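The desk by the wall

I moved the white desk into the front room in March and told myself I would keep it nearly bare. The old one in our place on Garside had become a shelf for mail, chargers and mugs, and I couldn't write a page on it without moving something first.

So far the new rule has held. A few things get to stay, and the bottle is the one I keep changing my mind about.
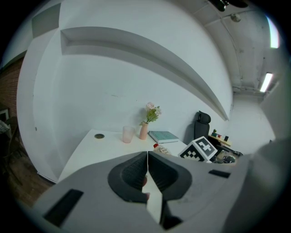
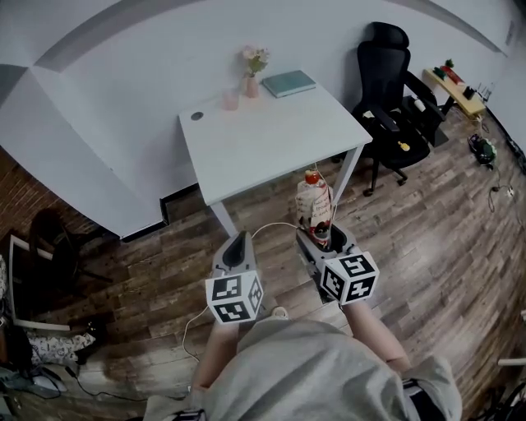 The white desk, with the pink cup, the flowers and the closed book.

The flowers are artificial. I used to buy fresh ones and forget to change the water, so this is the better arrangement for me. The vase came from a secondhand shop in Cliltedcombe and cost 14 dollars, more than I meant to spend. The cup is for pens, when I can find any. I like the pink next to all that white.

The book is my notebook for the year. I'm up to page 13, which is not a lot, but I write in it most mornings before I turn on the computer.

The chair is the one thing I'd keep if I had to give up the rest. I went without a headrest for years and my neck let me know it. It does look big next to such a plain desk — black mesh against a white wall — and I've stopped minding.

Next job is the cables on the right side of the room. I have 2 packs of ties in a drawer and no excuse. After that I want to do something with the little side table, maybe a lamp.

Recent posts
Painting the hallway at Butine
What I kept from the old kitchen
A winter of bad lamps
Two weekends in Flarero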